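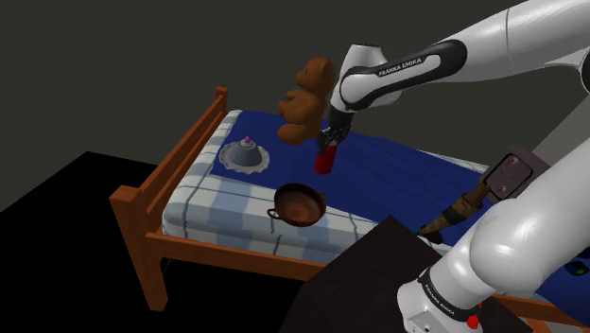
Tamara Onu tunes the second string of her mandolin a few cents flat. On the opening track of Manano's third album the interval is audible from the first bar, and engineers have been asking her about it since the rough mixes went out in April.

The explanation is mechanical. Onu plays an A-style instrument with a slightly high nut, and fretting at the first position pulls the course sharp. Filing the slots would fix the fault, but she prefers the open-string tone as it stands and compensates at the tuner. On slow pieces she retunes between takes.

Manano began as a duo. Onu and the guitarist Malsha Mondal met in the jazz program at a regional conservatorium, where neither completed the final year. Mondal had come from classical guitar and still uses a footstool on stage. Their early sets drew on old-time fiddle tunes, transposed to suit the guitar and played well under dance tempo. A bassist joined for the second record, and a drummer for the tour that followed.

The new album, Zolumska, has eight tracks and runs to 47 minutes. It was recorded at Arneck, a former wool store with a timber floor and a decay time that Mondal puts at around two seconds in the empty room. Heavy curtains brought that down for the rhythm section. The duo pieces were tracked without them, using a spaced pair and one ribbon microphone on the guitar.

There are few overdubs. The exception is Tautahi, a long instrumental in seven, on which Mondal plays three guitar parts in different tunings. The lowest drops the sixth string to B, and a heavier gauge was needed to keep it from rattling. “It took most of an afternoon to get the saddle right,” she says. “Then we used the second take.”

The vocal writing is more conservative. Onu sings lead on five songs, mostly in a narrow range, with Mondal a third or a sixth below. The harmony is doubled once, on the closing track, and the double sits well back in the mix.

The first vinyl pressing was 619 copies – an odd figure, the plant's yield from a larger order after rejects. A second run is booked. The band will tour as a four-piece through winter, with the duo material grouped in the middle of the set so that both instruments can be retuned at the break.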